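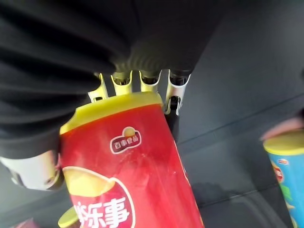

Weronika Jabłońska had promised her aunt that the snacks would be put away before the card players came, and she meant it, she really did, only it was that sort of afternoon in June when every small job invites another one to sit down beside it.

Aunt Danuta bought potato chips the way other people bought candles, in case of a dark night. She liked the tall red cans best, the ones with the yellow lids, and when they were empty she kept buttons in them, and once a whole winter's worth of bus tickets.

"Is this one chips or buttons?" Weronika called down the hall.

"Shake it, darling!"

She shook it, and was none the wiser, because her aunt also kept dried beans. So she tucked it under her arm and went looking for a better place than the windowsill, past the room with the gray carpet that Uncle Jarosław had brought home from the old Loditz offices, very proud, because it had cost him next to nothing and would outlive them all.
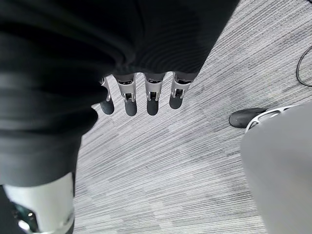

The gray carpet from Loditz.

She stood on it a while in her socks - it was rougher than she remembered - and thought of lying there at 8, listening to the grown-ups slap down their cards and accuse each other of dreadful things.

Then the doorbell rang, and she was still holding the can.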